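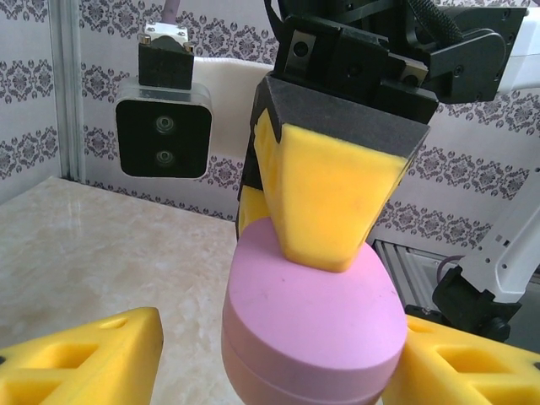

Yoga Hidayat wrote back that the tender times in the first version were useless to anyone with a stroller, because I'd only listed when the boats left the ship and never how long people stood in line for them. Fair point! So the port notes now have a waiting column, and this README is longer than it used to be.

Cumitz Port Notes
Version of 16 October 2021

What you get

A plain table of walking and waiting notes for cruise passengers who have one day ashore and don't want to spend it on a bus. I started it for my own family (we kept losing the bits of paper) and it grew. There are 111 stops in it now, spread over 57 ports. A stop is anywhere you might want to get to on foot: a fort, a market, a beach, a decent bakery, a public restroom. Yes, restrooms count as stops, and they're the rows I get the most mail about.

Files

stops.csv — one row per stop, the main thing
ports.csv — one row per port, with dock or tender in the second column
waits.csv — tender waits, new in this version
old/ — the first version, left alone in case you built something on it

Columns in stops.csv

port: the name the cruise lines use, even when the locals call it something else
stop: whatever the sign says
minutes: walking time from the gate at my pace, which is slow, with one rest
hills: none, some, or bring water
shade: yes, no, or morning only
open: season and hours, blank if I couldn't find out
notes: free text, and I do ramble in there

The minutes are one way. I got this wrong in the old file for the whole of Maltura, where I'd put in the round trip, so if you planned a day there from the old numbers you probably came back early. Sorry about that!

Where the notes come from

Mostly my own feet. The rest came by email from readers, and those rows have an r at the end of the notes. I edit the spelling and otherwise leave them as they were sent. The Skurkov harbor rows were all redone in August after the ferry stop moved to the far side of the breakwater, and the walk up to the old customs house is longer now.

Waits are a different story. They depend on the ship, and a ship with 4,000 passengers empties very differently from a small one. I write down the time from joining the line to stepping on the tender, and the size of the ship next to it. Waits of up to 20 minutes are marked short. Anything more is marked long, and I haven't tried to be cleverer than that.

Things that are missing

Choo has only its lower town. I've never made it up the steps with enough time to get back down, and I won't guess. Taxi fares are out completely (they went stale faster than I could type them). Wheelchair notes are thin — if you can help with curbs, ramps or which tenders have a level gangway, please write.

Using it

Print it, copy it, put it on your own site. A mention of Cumitz Port Notes would be nice. Please check opening hours before you go, especially outside the main season, and check your all-aboard time with the ship. The file doesn't know it.

Fixes

Send me the port, the stop and what's wrong, in any format you like. Photos of signs are great. I go through the mail in batches, so it can be a while before your row changes. Next up is a column for drinking fountains, which Yoga also asked for.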